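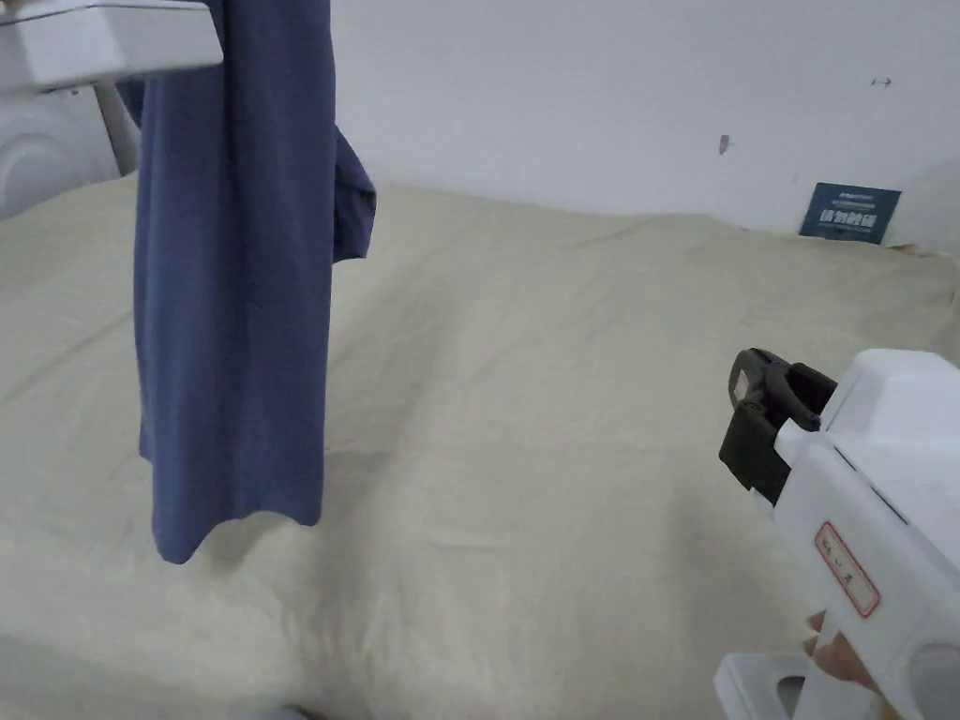
I've been using the Dramani paired hand grippers for most of December now, so this is my review, with the long section on house rules that Libor Štefanec asked me for after I went on about it over lunch. If you've never worked with these: you hold one in each hand, you do ordinary chores, and the recordings go off to train a robot. Our chore is laundry. Shirts, trousers, towels, all day long on top of a bed.

First, the good stuff. They're comfortable! I have small hands and I'd braced myself for a sore thumb by lunchtime, but the handle is nicely shaped and I did 59 folds on my second day without a single cramp. The fingers hold on to soft cotton well, even a heavy bunch of it. Thin slippery linings are another story (I've dropped the same blouse lining so many times I now know it personally).

What I like less is the booklet. It's 158 pages and nearly all of it is software. The part on how to work properly with the things is two pages at the back, and it skips most of what you need. Estela Paredes and I ended up writing our own rules for the Tullville room, and I'd say they made more difference than any setting did:

Label both grippers by hand, and write down which one is left and which is right before the first take. We mixed ours up once and lost a morning.

Lift the garment clear of the sheet before you start to fold. Dragging it gives you a rumpled bed and a messy start for the next take.

Pause with the fingers open before you reach in with the second hand. It feels slow for a day, then you stop noticing.

Smooth the sheet between garments, but don't iron it flat. Real beds have wrinkles.

If a sign says don't touch, it means the grippers too. Bumping a wall with plastic fingers still counts as touching.

Bad takes get marked bad. They don't get deleted, and they don't get quietly redone. Seul-gi Moon is strict on this and I've come round to her side.

I also tried the Purkden pair at Humstead for a week. Lighter, cheaper looking, and the trigger is snappier, but the grip made my wrist ache and their booklet has no working rules at all, not even the skimpy kind. For towels I'd take the Purkden. For clothes, Dramani every time.

Would I buy them again? Yes - four stars, with one off for the booklet. Lejla Berisha has our rules typed up if you want a copy, and she's still adding to the bit on socks, which are awful with either pair.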